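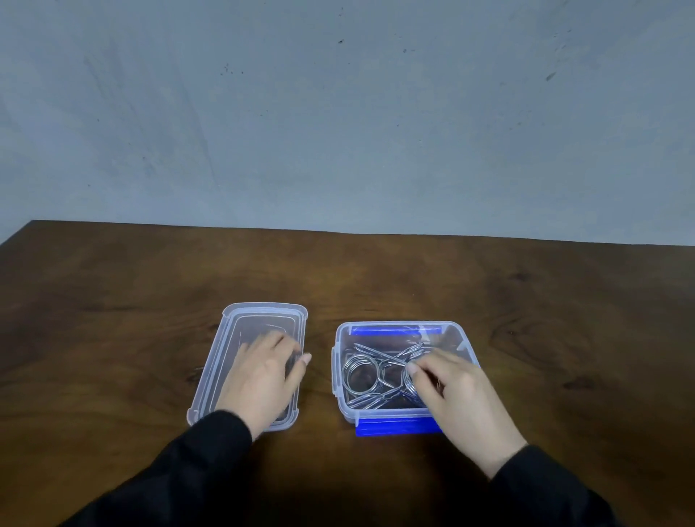 I promised in January that I would write about the small robot arm I am building at home, and then I wrote nothing, because the arm did nothing. Now it moves, so I can tell you something.

The task I gave it is simple for a person. It must take one steel spring from a box and put it on the table. I chose springs on the advice of Oluwaseun Omoregie from our shared workshop, who told me that blocks and balls are too easy and teach me very little. He was right, and I was a little angry with him for two weeks. The long wires go through each other, and when you pull one spring, its neighbor comes too.

Before I wrote more code, I sat down at the table and did the work with my own hands, slowly, many times. I wanted to know what my fingers do. First I tried to take a spring by the straight wire, and it turned in my fingers. When I hold the coil it goes better - the coil is thick and gives the fingers something to press on. So my program now looks for the round part and ignores the legs.

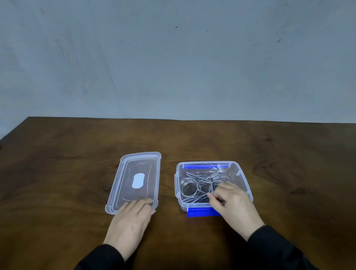
Lifting a spring by hand, with the lid next to the box.

I recorded 300 picks in this way and marked the coil in each of them. The marking took me three evenings. Vaida Jankauskaitė helped with the last part, and she was faster than me and also more exact, so I did some of mine again.

With the old program the arm dropped almost everything. With the new one it made 164 attempts last night, and a good half of them ended with a single spring on the table. The bad ones are mostly two springs together. I think it should shake the hand a little after lifting, as I do myself without thinking, but my wrist motor is weak and I am afraid for the gear.

The next thing to do is to order a stronger motor. If you know one which is quiet enough for an apartment, please write me in the comments. My neighbors are patient, but I run the tests until 11 p.m.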